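About Padalura

Hi, and thanks for stopping by! 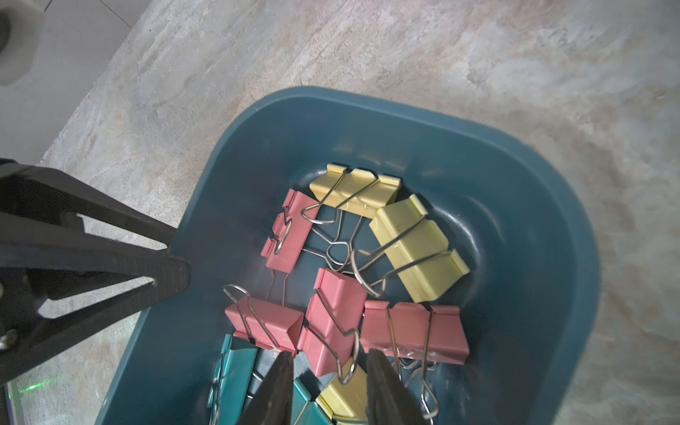
Binder clips in pink, yellow and teal.

I started Padalura at my kitchen table, with one pot of paste, a stack of secondhand novels that were losing their covers, and more confidence than I had any right to. I'd taken one evening class in bookbinding and come home completely smitten. By that December I had rebound every cookbook I owned, plus a few that belonged to my neighbors (they asked, I promise).

These days Padalura is a small bookbinding school and repair studio on the second floor of the old Drellis building in Sokby. If you've ever gone up our stairs carrying a family Bible, you know there are 39 of them and that they get steeper near the top. There's a freight elevator around back, so please ring and I'll come down and run it for you.

What do we do up here? Mostly we teach people to make books by hand. The beginner course covers folding, sewing and casing in, and you go home with two finished books: a soft pamphlet you'll make on the first evening, and a proper hardcover you'll swear at for weeks and then show to everyone you know. After that there's a class on boxes, one on paste papers (messy, wear something old), and a long one on leather that fills up fast every time I list it.

The other half of the work is repair. Hymnals, atlases, baby books, a whole lot of cookbooks with butter on the good pages. Last year 147 books came through the studio for mending, and I read bits of far too many of them. I'm slow, I'll tell you that up front. A new spine takes me a few weeks because the glue, the cloth and my own patience all need time to rest. If your book is rare or valuable I'll probably send you to a conservator, who has the training and the equipment for it. I fix books that people want to go on using.

Our big iron press is called Ambrosio. It weighs 700 pounds, it came with the name painted on the side, and the floor had to be braced before we could bring it in — my landlord still brings that up. Students get to use it from the very first course, and there's usually a small line for the wheel at the end of the evening!

A few things people ask me. No, you don't need to be crafty. No, you don't need your own tools, though if you catch the bug I'll happily talk your ear off about bone folders. Yes, kids are welcome from age ten if a grown-up takes the class with them. And yes, left-handed people can sew books just fine — I'm one of them.

Classes start at 6:30 in the evening and the kettle goes on a little before that. New dates go up on the classes page, and if a course is full, put yourself on the waiting list anyway, as spots open up more often than you'd think. For repairs, send me a couple of photos of the spine and the inside of the covers and I'll write back with a price.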